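Subject: Re: [prado-trails] Rarncombe Lake loop, distance and north shore access

> The Prolivgate guide gives the Rarncombe loop as an easy walk with no climbing. The trailhead board gives a longer distance than the guide does. Which one is right? Also, is the north shore open in September, and can you start from the Stindbridge side without a car?

Replying to the points in order.

Distance. The board is right. The guide measures from the outlet bridge, and the board measures from the parking lot. The lot was moved after the guide was printed, so add the access road both ways.

Climbing. The lake sits at 858 meters. The path stays close to that level except on the east side, where it goes up 100 meters over the old moraine and comes down again by steps. I would call that moderate. The steps are uneven and the handrail ends before the last flight.

North shore. Open in September. The boardwalk closes in spring when the lake is high, and the detour then goes through the beech woods on the uphill side. The signs for the detour stay up all year. Ignore them if the gate is open.

Stindbridge side. Yes, take the valley bus to the last stop and follow the river path upstream. It joins the loop at the outlet bridge after 4 kilometers. The ford marked on older maps is gone. Use the footbridge. 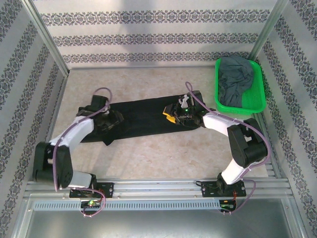 List maintainer, Prado Trails
Route notes and map corrections

One correction to my earlier route notes: the shelter at the inlet has no water tap. The stream next to it drains grazing land, so treat the water or carry your own. The toilet is at the parking lot only.

If you have a GPS track of the moraine section, please send it to the list as a plain GPX file. Mine loses signal under the cliff, and the line on the current map cuts across the water there.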